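Clikport Facilities Helpdesk
Ticket 129
Subject: Pink mark on white tabletop, panelled room
Raised by: Niamh Tierney
Category: Furniture and surfaces
Priority: Low
Status: Resolved

Wednesday, 09:10 - Niamh Tierney
There is a reddish-pink mark on the white table in the room with the grey wall panels. It is near one corner. I wiped it with a damp cloth and then with washing-up liquid, and it went paler but did not go. I have not used anything stronger on it. The table is a Ruka, the white one that came with the August order. Please say what is safe to use on the top and whether it needs replacing.

Wednesday, 09:45 - Helpdesk
Thank you. Please do not use the cream cleaner from the kitchen cupboard. It scratched one of the other Ruka tops last year and the dull patch is still there. A few things we need to know:
Does the mark feel raised or sticky?
Is it one mark or several?
Do you know what was on the table before it was noticed?

Wednesday, 10:20 - Niamh Tierney
It is flat to the touch and not sticky. One main mark, longer than it is wide, with some very faint pink near it. As for what was on the table, I can only guess. We had the Bristis folders out on Monday and the covers are red card. One of them had been under a mug. There was also a red whiteboard pen, but the lid was on when I put it away.

Wednesday, 10:50 - Helpdesk
Red card is a likely source if it got damp. The dye comes off on light surfaces and plain water tends to spread it. Please try these in order and stop when one of them works:
1. Warm water with a little washing-up liquid on a white cloth. Leave the cloth on the mark for five minutes, then wipe and dry.
2. Bicarbonate of soda mixed with water to a soft paste. Put it on with a fingertip, leave for ten minutes, wipe off without scrubbing, rinse and dry.
3. Surgical spirit on a cotton pad. Try it on the underside first. Dab, turn the pad, dab again.
Use white cloths only. The blue ones from the stockroom can leave colour of their own.

Wednesday, 11:40 - Niamh Tierney
Did step 1 twice. There was a bit of pink on the cloth the first time and none the second. The edges are less clear than they were but you can still find it if you look at the right corner. We have no bicarbonate of soda here. The rest of the top is clean and I have left it clear.
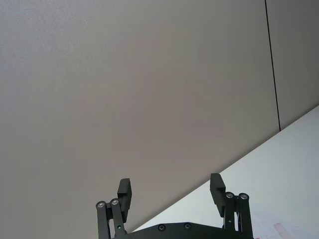
Is it all right to go straight to the surgical spirit if there is no bicarbonate of soda?
Try it on the underside first, and if the finish stays the same after a minute, use a small amount on the mark with the window open.

Wednesday, 13:15 - Helpdesk
Also checked with Ó Dubhghaill, who supplied the tables. They do not sell the top separately, so a replacement would mean a whole table. We will not be ordering one for a mark this size. There is a 500 ml bottle of surgical spirit in the first aid store, top shelf, behind the plasters. Sign for it on the sheet.

Wednesday, 14:30 - Niamh Tierney
Tested underneath, no change to the finish. Used four cotton pads on the mark. The last one came away clean. I wiped the corner with water afterwards and dried it. There may be a trace left - I can't see it with the lights on, and I would not have noticed it if I had not been looking. The bottle is back on the shelf and signed in.

Wednesday, 14:50 - Helpdesk
Good. Please keep the red folders off the white tables, or put a sheet of paper under them. Coasters are in the drawer by the door. If the pink comes back as the surface dries out, reply to this ticket and it will reopen.

Closed as resolved. No parts used. Related: ticket 63, cream cleaner damage to tabletop.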